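March 5, 2020
Inscription rubbings, Kostaleck chapel set -- transcription and scan log

Continued from the last entry. Box 3 is open on the long bench. Tania Bhattacharjee signed the sheets out of the town archive and they have to be back before the school's exhibition in June. Tín Khổng and two of the second-year students did the unrolling. Humidity in the room held at 50 percent for the whole session, per the logger by the door.

Sheets 3/1 to 3/6 scanned flat, gray scale, 800 dpi. First pass at 400 was not good enough. The chisel edge on the smaller letters breaks up into paper grain and you cannot tell a worn serif from a crease. At 800 the crease shows as a double line and the serif does not. Files are large but Netier takes them without complaint if they go up one at a time. Batch upload stalled twice at the second file. Lộc Ngô is looking at the timeout setting.

Sheet 3/4 has an old repair on the back, brown paper tape, adhesive gone yellow and lifting at one end. Left alone. Weighted the corners with the cloth bags, not the glass plate.

Numbering. The 1974 handlist gives 226 rubbings in the whole set. Our running count after boxes 1 and 2 does not line up with it, and the gap starts at the porch stones. Thoa Thái thinks the handlist compiler gave one number to each stone, and whoever rolled the sheets gave one to each sheet, so a stone with two faces is counted once in the list and twice in the box. That fits the porch. It does not fit the floor slabs, where the list has more entries than we have paper. Either some slabs were never rubbed or a roll is missing. Do not renumber anything yet. Keep the pencil numbers as they are and put the handlist number in the second column.
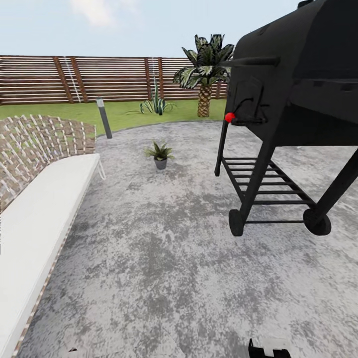
Transcription conventions, as agreed with Tài Lý:
Square brackets for letters supplied by us.
Round brackets for abbreviations written out.
Underdot for a letter that could be read two ways.
A slash for line end, no space either side.
Ligatures written out in full and noted in the remarks column.

The remarks column is getting crowded. Tài wants a separate column for ligatures. I would hold off until box 3 is finished, then decide once for all of it.

Sheet 3/5, line two: I read the fourth letter as a badly cut D. Thoa reads it as an O with damage at the left. Compared it with the D in line one under raking light and the stem is at a different angle. Underdotted and moved on. Needs someone to look at the stone itself.

Display side. The students' panels will be printed by Clolden, who want final text and images as PDF with 3 mm bleed. Draft panel text runs too long, Tín to cut. The Đào font has all the accented letters we need but its underdot sits too low and collides with the line below at caption size. Options are more leading or drawing the dot by hand. Tried more leading on panel 2 and it is acceptable.

Other:
-- Cotton gloves are no use on this paper, they catch on the fibers. Clean dry hands.
-- Scanner glass has a fine scratch near the left guide. Place sheets 7 cm in from that edge.
-- Spare tissue is nearly out. Order the unbuffered kind.
-- The backup drive was last synced before box 2 was done. Run it tonight.

Next session: sheets 3/7 onward, then the floor slabs against the handlist. Tania to ask the archive whether there is an accession slip for the rolls. If there is, it should give a sheet count at the time of deposit.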